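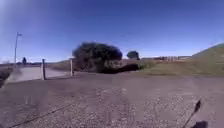

Gravel, a paved path and two old posts on the test ground at Fillville, as the robot sees them.

Home News Features Reviews Archive Subscribe

Danica Halás has tried three cameras on the same small ground robot since February, and she still does not want to name a winner. "Each of them is good at a different hour," she tells me.

Her favourite place for the tests is this piece of open gravel. In strong sun, the pale stones and the paved path are both very bright, and a cheap camera can lose the border between them. The dark tree behind the posts makes the opposite problem.

The first camera, the Clumia, kept the colour of the sky well but made the shadows completely black. The second, from Rusnák, found the posts in 39 runs of 60. The third found them in 29, but it answered faster to the controller, and Rostislav Šimko, who writes the driving software, prefers it for this reason.

They argue about it at lunch. Šimko would like to change the lens and keep the rest. Halás wants first to repeat everything at seven in the morning, when the sun is low and the stones have long shadows.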